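접시는 왜 늘 한 사람 몫이 모자란가

집에 손님이 오는 날이면 나는 찬장 앞에서 잠깐 겸손해진다. 밥그릇은 다섯인데 국그릇은 넷이고, 넷 중 하나는 이가 나갔다. 결혼할 때 산 세트는 어디로 갔을까. 깨진 기억은 두 번뿐인데 남은 것은 절반도 안 된다. 양말 한 짝이 세탁기에서 사라지는 문제에는 다들 일가견이 있으면서, 접시의 실종에는 이상할 만큼 너그럽다.

작은 항구 마을 리스비에서 그릇 수선점을 하는 라데크 후바체크는 이 현상을 오래 지켜본 사람이다. 그는 손님이 가져온 조각을 맞추면서 사연은 되도록 듣지 않으려 한다. "다들 고양이가 그랬다고 합니다. 고양이를 안 키우는 집도요." 그의 작업대에서 가장 오래된 물건은 1831년이라고 바닥에 적힌 수프 그릇인데, 주인이 찾아가지 않은 지 12년째다. 수리비보다 미안함이 더 커진 모양이라고 그는 짐작한다.

세트라는 개념부터가 좀 뻔뻔하다. 똑같은 접시를 여섯 장씩 갖춰 두라는 말은 여섯 명이 동시에 배고플 것이며 서로 사이도 좋으리라는 가정 위에 서 있다. 우리 집의 경우 둘 다 성립한 날이 손에 꼽는다. 번역 일을 하는 스기야마 쇼타는 아예 짝을 맞추지 않는다. 여행지마다 한 장씩 사 모은 접시가 대략 200장인데, 정작 매일 쓰는 것은 편의점 행사에서 받은 하얀 접시다. 가볍고, 깨져도 마음이 아프지 않다는 이유다. 나머지 접시들은 그 말을 못 들었기를 바란다.

짝이 맞지 않는 식탁에도 규칙은 생긴다. 제일 큰 접시는 말없이 고기 차지가 되고, 깊이가 애매한 그릇은 김치와 샐러드 사이에서 평생을 보낸다. 이 나간 그릇은 집주인이 가져간다. 손님은 그걸 보고도 못 본 척하는데, 나는 이것을 현대인에게 남은 몇 안 되는 예법으로 친다.
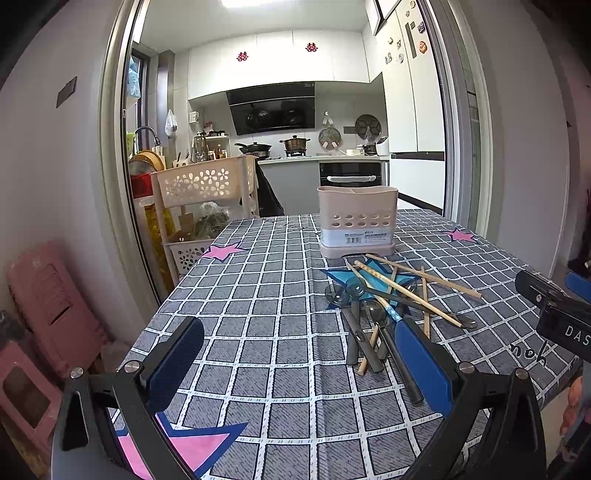 별무늬 회색 식탁보 위에 뒤섞여 쌓인 식기.

정리 전문가들은 쓰지 않는 그릇을 버리라고 한다. 나도 지난 10월에 큰맘 먹고 상자 하나를 채웠다. 뚜껑만 남은 찻주전자, 받침만 남은 찻잔, 출처를 모르는 간장 종지. 상자는 현관에서 사흘을 버티다가 도로 부엌으로 들어왔다. 종지가 하필 그날 저녁에 필요했기 때문이다. 찻주전자 뚜껑은 지금 멸치 육수 낼 때 냄비 안에서 멸치를 누르고 있다. 크기가 아주 잘 맞는다.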